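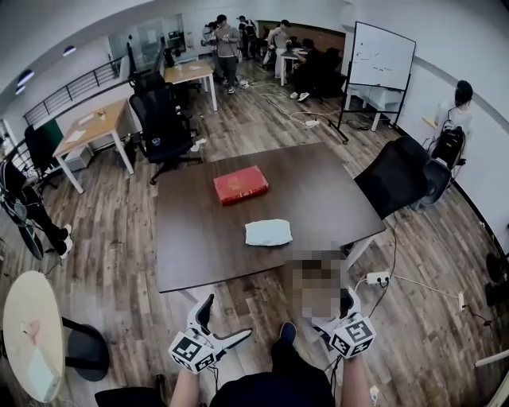 Dark brown wooden table in an office setting, with a red hardcover book and a pale cloth on the top. Desks with white legs and a black mesh chair stand behind it.

Viden Office Table, Dark Brown
Product line: Viden Tables and Desks
Supplied by Paisan Workplace Furniture
Page last revised 05/08/2020

Overview

The Viden Office Table is a freestanding wooden table intended for shared use in offices, reading rooms, and training rooms. It is supplied in one color, dark brown, and is suited to the middle of a room, where it can be approached from every side. Customers usually order it for group reading, for sorting papers, or as a common surface in a room where each person already has a desk.

The table is sold alone. Desks, chairs, books, cloths, power strips, and all other articles shown in the photograph are not included in the price. Customers who wish to furnish a complete room should refer to the section on related items.

Product details

Item: Viden Office Table
Color: Dark brown
Material: Wood
Top: Fixed, single level
Drawers: None
Built-in power outlets: None
Placement: Indoor use only
Maximum evenly spread load: 167 pounds
Assembly: Required; two persons
Warranty: 12 months from the date of delivery

Color and finish

The dark brown finish is applied at our workshop before the table is packed. Wood differs from one piece to the next, and the shade of a delivered table may be slightly lighter or darker than the one shown on this page. Such differences are not treated as faults. Customers ordering several tables for the same room are advised to place them in a single order so that the tops can be matched before shipment.

A color sample may be requested through the order desk. Samples are sent without charge to schools, libraries, and public offices. All other customers are charged a deposit, which is credited against the first order.

The dark finish is often chosen for rooms in which the desks are light in color. It is also used on its own in rooms with wood-look plank floors. Dust shows more readily on a dark top than on a light one, and a regular cleaning schedule is recommended for tables in constant use.

Placement in the room

Before delivery, the customer should decide where the table is to stand and confirm that the floor at that point is level. The table should not be dragged across plank flooring. It should be lifted by two persons, one at each end, and set down on all of its legs at once.

The Viden Office Table has no electrical fittings. Where computers or lamps are to be used on it, power must be brought from a wall outlet or a floor outlet. Cords should be routed away from walkways and secured before the room is opened for use. Power strips should be kept clear of the table legs, and no cord should run beneath a leg. Customers who need power at the table itself should consider the Flunia Meeting Table, which has a covered outlet box in the center of the top.

A clear space of 90 centimeters is recommended on each side where people will be seated. Where the table stands near a railing, a glass partition, or a raised section of floor, local building rules may call for more.

Everyday use

The top is suitable for books, papers, laptops, and light office equipment. Hardcover books may be stored on it without a mat. Heavy machines and filled boxes should be placed on a stand made for the purpose. The load given under Product details applies when weight is spread evenly over the top, and it should not be placed at a single point or along one edge.

Hot cups and plates should be set on a coaster. Writing on a single sheet of paper directly on the top may leave marks in the finish, particularly with a ballpoint pen. A writing pad is available from the order desk.

No person should sit or stand on the table.

Care and cleaning

Wipe the top with a soft, dry cloth. For marks that remain, use a cloth dampened with clean water and a small amount of mild soap, then dry the surface at once. Work in the direction of the grain. Do not use bleach, scouring powder, or any cleaner that contains solvent. Cloths with a rough weave should be kept off the finish.

Damp cloths should not be left lying on the wood. Standing moisture may raise the grain or leave a pale ring, and damage of this kind is not covered by the warranty.

Screws and leg fittings should be checked one month after assembly and once a year from then on. A fitting that can no longer be tightened should be replaced. Replacement fittings are supplied free of charge during the warranty period.

Related items

Viden Side Table, Dark Brown. Same finish as the Office Table, intended for printers and trays.

Ninex Desk, Light Wood. Individual desk with white metal legs. May be ordered with or without a cable tray.

Ninex Task Chair, Black. Mesh back, wheeled base. Hard-floor casters are available on request and should be specified at the time of ordering.

Flunia Meeting Table. Larger table with a covered outlet box. Available in light wood only.

Ordering and delivery

Orders are accepted from businesses, institutions, and private customers. The price of the Viden Office Table is $700, excluding tax and delivery. Institutions with an account may be invoiced. All other customers are asked to pay when the order is placed.

Tables are shipped flat in one carton, with the legs and fittings packed beneath the top. The carton should be opened from the side marked with an arrow. Any damage must be reported to the order desk within five working days of delivery, and the packing material should be kept until the report has been answered.

Assembly by our staff can be added to any order within the regular delivery area. The service includes placing the table in the chosen room and removing the carton. It does not include moving furniture already in the room or changing the position of cords and power strips.

Orders placed for delivery in January should be submitted before the end of the preceding month. The workshop is closed for stocktaking during the first week of the year, and no shipments leave the warehouse in that period.

Unused tables in their original carton may be returned within 30 days. Assembled tables are accepted for return only where a fault has been confirmed.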